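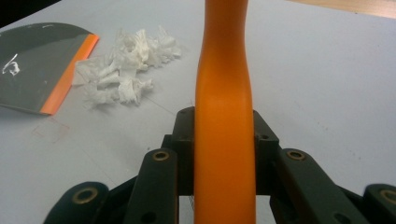
Orange handle held in the gripper.

Ullow Users Group -- Minutes, May meeting

Started at 6:30 p.m. Graciela Aravena chaired. Minutes of the last meeting were accepted with one spelling fix.

1. Backup software
The group has used Punley for nightly backups of the shared drive. The last full run copied 1,684 files and skipped 11. All 11 had names too long for the program to handle. Graciela will shorten them and run the job again before the next meeting.

Members compared Punley with Iturra. Iturra restores single files faster but has no scheduler in the free version. Agreed to stay with Punley for now -- the question can come back in the fall.

2. Old disk images
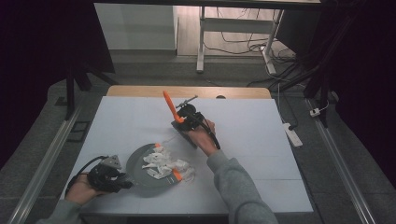 The old disk images take up most of the 500 GB drive. Two of them are copies of the same laptop and one can go. Graciela asked that the second drive be fixed in place before the next copy job, as it was knocked loose last time. A desk with a cable hole near the back edge, like the small round one in the wood strip along the far side of the white table, would let the USB lead run underneath. She will measure the desk in the back office.

3. Restore test
No restore has been tested on version 2. To be done on a spare laptop, one folder only, results by email.

4. Other business
License renewal is due next month. No objections to paying it.

Closed at 7:40 p.m.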